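印刷用ページ | このページをメールで送る

卓上押し作業キット「Clandine」を使ってみて
発表用メモ（話す人の手元用）

発表者:エルバ・オヘダ
2025年8月13日

最初に自分への注意
早く話しすぎないこと。日本語で発表するときは、カタカナの製品名のところで必ず一度息をつぎます。「クランディーヌ」と読みます。前回の練習で「クランダイン」と言って、シュージェンさんに直されました。数字はゆっくり言います。質問は最後にまとめて受けますが、短い質問は途中でもかまいません。

スライド「自己紹介と今日の話」
皆さん、こんにちは。エルバ・オヘダと申します。日本語は私の母語ではありませんので、言い方がおかしいところがありましたら、どうぞ遠慮なく聞き返してください。

今日は、Peltidus社の卓上キットClandineを、私たちの研究室で借りて使った結果をお話しします。購入するかどうかを決めるための評価です。私はPeltidus社の社員ではありませんし、この発表について同社からお金もいただいていません。キットの貸し出しだけ受けました。貸し出しの期間は11週間でした。

評価は3人で行いました。私と、呂淑珍（リュ・シュージェン）さんと、ニカノール・パイネマルさんです。シュージェンさんはソフトウェア、ニカノールさんは取り付けと安全の確認、私は実験の計画と記録を担当しました。

（ここで一度、後ろの席まで声が届いているか確認する。）

スライド「Clandineとは何か」
Clandineは、ロボットアームの先に細い円柱形の指を一本付けて、板の上のブロックを押して動かすためのキットです。つかむ機能はありません。グリッパーを期待してこの部屋に来られた方には、先にお伝えしておきます。

箱に入っているものは、指の部品、アームの先に付けるための金具、木の板、色と形の違うブロック一式、それからTumusというソフトウェアのライセンスです。アーム本体と机は入っていません。自分の研究室にあるものを使います。カメラも別です。カタログの写真にはカメラが写っていますので、私は最初、付属品だと思いました。見積もりを取るときにはご注意ください。

このようなキットの使い道は、主に学習用のデータを集めることと、言葉の指示で動くプログラムを試すことです。「青い三角柱を黄色い八角柱の横へ押してください」というような文をロボットに与えて、そのとおりに動くかどうかを見ます。物を持ち上げませんので、失敗したときの後片付けが楽です。これは地味ですが、毎日使う人には大切な点だと思います。

（言い忘れやすい点:ブロックを単品で追加注文できること。色は選べますが、形の組み合わせはセット単位です。）

スライド「取り付け」
取り付けはニカノールさんが行いました。金具の説明書は英語とオランダ語だけで、日本語版はまだありません。販売代理店のVan Leeuwenに問い合わせたところ、日本語版は10月に出す予定だと返事がありました。担当はイグナシオ・ドゥランさんという方で、返事は早く、内容も丁寧でした。

金具はアームの先のフランジに合わせて選びます。私たちは最初、合わないものを注文してしまいました。型番の最後の一文字だけが違います。交換は無料でしたが、そのあいだ作業が止まりました。注文の前に、フランジの図面をVan Leeuwenに送って確認してもらうことをお勧めします。

板の固定については、穴の開いた実験用の机を使っている研究室であれば、ほとんど悩むことがないと思います。普通の事務机に置きたい場合は、自分でクランプを用意してください。固定しないで使うと、指がブロックを板の端に向かって押したときに板のほうが少しずれます。すると位置の校正がだめになります。私は一度これをして、午後の記録を全部捨てました。

（ニカノールさんが会場にいたら、ここで手を挙げてもらう。）

スライド「指の高さの合わせ方」
質問が多いと思いますので、少し詳しく話します。

指の先は、板の表面にぎりぎり触れない高さに合わせます。高すぎると、背の低いブロックの上を通り過ぎたり、ブロックを倒したりします。低すぎると板をこすります。Tumusには高さ合わせの画面があって、板の四つの角で順番に指を下ろし、画面のボタンを押して登録します。

説明書では、紙を一枚、指と板の間に入れて、軽く引いて抜けるくらいと書いてあります。しかし私たちの経験では、もう少し余裕を持たせたほうがよいです。木の板は完全な平面ではありません。角で合わせても、真ん中で指が当たることがありました。シュージェンさんが真ん中の点も登録できるように設定を変えてから、問題はなくなりました。この設定は標準の画面には出ていません。設定ファイルを直接書き換えます。方法は配布資料の最後に付けました。

スライド「どのように評価したか」
評価の方法を説明します。

まず、人が操縦して、ブロックを押す作業を行いました。一回の作業は、一つの短い指示文に対応しています。操縦して記録したものは全部で902回です。途中で非常停止を押した回や、記録が途中で切れた回も、この数に入っています。捨てた午後の分は入っていません。

次に、そのデータでシュージェンさんが学習させたプログラムを動かして、252回の試験をしました。試験の指示文は、操縦した人とは別の人に書いてもらいました。書いてくれたのは、セバスティアン・オヘダです。名字が同じなのは、私の弟だからです。（ここで笑いが起きなくても気にしない。）

弟はロボットの専門ではありませんので、指示の書き方が私たちと違いました。たとえば私たちは「左奥の角」と書きますが、弟は「時計の十時のところ」と書きました。プログラムはそれを理解できませんでした。この種類の失敗は、キットの問題というより、私たちの学習データの問題です。そのため、結果の表では別の行に分けてあります。

スライド「作業中の様子」
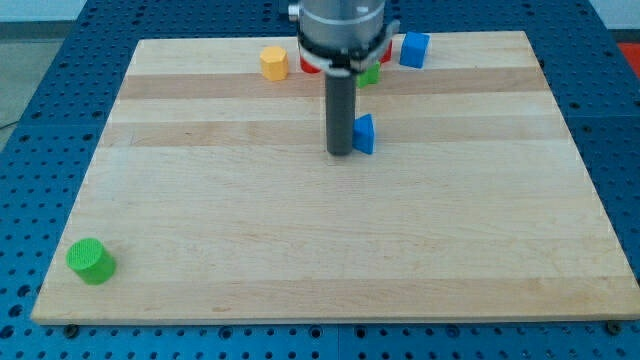
図　作業中のClandine。指の先は青い三角柱のすぐ横にあります。

指と板の間の高さを見てください。先ほどお話しした、ぎりぎり触れない位置です。指示文がどのブロックを指しているか、色だけでは決まらないことも、この写真で説明します。青いものには三角柱と立方体がありますし、緑のものは手前の円柱と、奥の小さなブロックがあります。ですから「青いブロックを押してください」という文は、この配置では指示として不十分です。私たちは文を書く人に、色と形の両方を書くようにお願いしました。

もう一つ、上から下りてくる銀色の太い部分に注目してください。奥にある赤いものが、その後ろに隠れて、少ししか見えません。この角度のカメラだけに頼ると、同じことがよく起きます。アームを一度よけてから位置を確認するか、別の角度にカメラをもう一台置くか、どちらかが必要です。私たちは前者を選びました。そのぶん一回の作業が長くなりましたが、カメラを買い足す予算がありませんでした。

（レーザーポインターは、指の先と赤い部分にだけ当てる。あちこち動かさない。）

スライド「よかった点」
一番よかったのは、ブロックの色の見分けやすさです。照明を変えても、色の認識でひどく困ることはありませんでした。

Tumusの記録の画面も使いやすいです。作業を始める前に指示文を入力して、終わったら一つのキーで保存できます。保存のときに、成功か失敗かの印も付けられます。印は後から直せますので、疲れているときに間違えても大丈夫です。

部品の交換も簡単でした。指は消耗品として売られていますが、私たちの期間中には交換の必要がありませんでした。練習のために一度外して、また付けただけです。

スライド「困った点」
困った点も正直に申し上げます。

Tumusは、更新すると設定ファイルが最初の状態に戻ります。真ん中の点の登録も消えます。更新の前に必ずコピーを取ってください。イグナシオさんには報告してあり、Peltidus社の開発の方に伝えたという返事をいただきました。いつ直るかは聞いていません。

画面の日本語訳には、意味が分かりにくいところがあります。私は外国人ですから自分の日本語のせいかと思いましたが、日本人の学生にも分からないそうです。「押下深度」という項目がありますが、これは指の高さのことです。最初はボタンを押す強さだと思いました。

それから、ブロックが板の端に寄ってしまうと、指で戻すのが難しくなります。外側に回り込む場所が足りないからです。その場合は人が手で戻しますが、手を入れる前に必ずアームを止めてください。ニカノールさんが作った手順の紙は、貼って使えるように配布資料に入れました。

スライド「どのような研究室に合うか」
すでにアームと穴あきの机を持っていて、言葉の指示と動作を組み合わせた研究を始めたい研究室には、よく合うと思います。学生の実習にも使えます。

つかむ作業や組み立ての作業が目的であれば、別の製品を探してください。後からグリッパーを追加する計画があるかとVan Leeuwenに聞きましたが、今のところないそうです。

私たちの研究室では、購入の希望を出しました。板とブロックの予備も一緒にお願いしています。ただし、ソフトウェアの保守契約は、設定ファイルの件が直るまで待つことにしました。

スライド「想定される質問」
（読み上げない。聞かれたときのために。）

値段について。研究機関向けの値引きがあり、人によって見積もりが違いますので、ここでは言わない。Van Leeuwenに直接聞いてもらう。

自分で作れるかについて。板と棒とブロックは作れます。時間がかかるのはソフトウェアの部分だと答える。シュージェンさんのほうが詳しいので、会場にいれば代わってもらう。

データの公開について。希望者には個別に渡せるが、公開の手続きはまだ終わっていない。約束しないこと。

ほかのメーカーのブロックは使えるかについて。使えるが、Tumusに形を登録する必要がある。背がとても低いものは指が上を通ってしまうので、勧めない。

木の板でなければならないかについて。私たちは付属の板しか試していない。ほかの材料のことは分からないと答える。

最後に
貸し出しの手続きをしてくださったイグナシオ・ドゥランさんと、指示文を書いてくれたセバスティアンにお礼を言う。配布資料は出口の机に置いてあると伝える。マイクを切るのを忘れない。

印刷用ページ | このページをメールで送る
お問い合わせ | © エルバ・オヘダ 無断転載を禁じます | ページの先頭へ戻る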